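Learning to write letters again

I moved from Moravura to Hiltbridge in June, and the first thing I missed was my language. I can speak it on the telephone, of course, but a call is finished when you put the telephone down. So I decided to write letters home, on paper, the way my grandmother did.

My first letter took three evenings. I had forgotten how slow the hand is. I wrote 316 words and my fingers hurt, and then I read it again and found that I had told only about the weather and the price of bread. I sent it anyway. The post needed 9 days to arrive, and my aunt telephoned me at once to say that a letter must be answered with a letter, so please be patient.

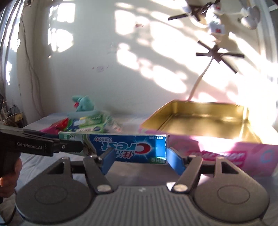 My aunt's answer, when it came, said that I should stop telling the news and write what I was thinking when I washed the dishes. News gets old in the post, the letter said, but thoughts stay fresh. I have kept this sentence on the wall beside my desk.

After that it became easier. I now write for 30 minutes before I sleep, with the radio off. I do not correct very much. If a word comes to me in English first, I leave a small space and go on, and often the right word returns before the page is full.

I also tried different paper. The cheap pad from the supermarket lets the ink through, so you can use one side only. The paper from Memon, the little stationery shop near the station, is better — a bit yellow, and it smells like a school cupboard. It costs more, but I write perhaps one letter a week. 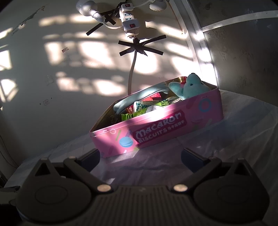 The pink biscuit tin

My cousin in Clerasham was less happy with the idea. We are divided by about 3000 kilometres and my first letter to that address came back with a stamp I could not read. I had put the postcode on the wrong line. The second one arrived, and I received a postcard with four words on it, which for my cousin is quite long.

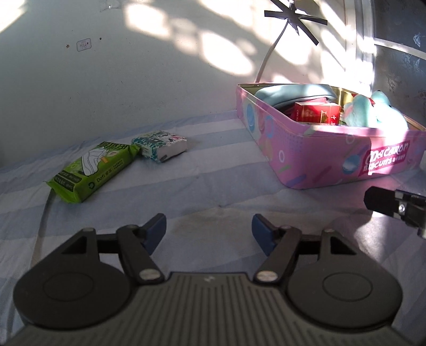 A postcard is also a good beginning, I think. It has no room for excuses, and you can write it while the kettle boils. I have bought ten of them, all with the same view of the Hiltbridge clock tower, and next month I will try to write to my old neighbours in Moravura. I still need to find out the number of their house.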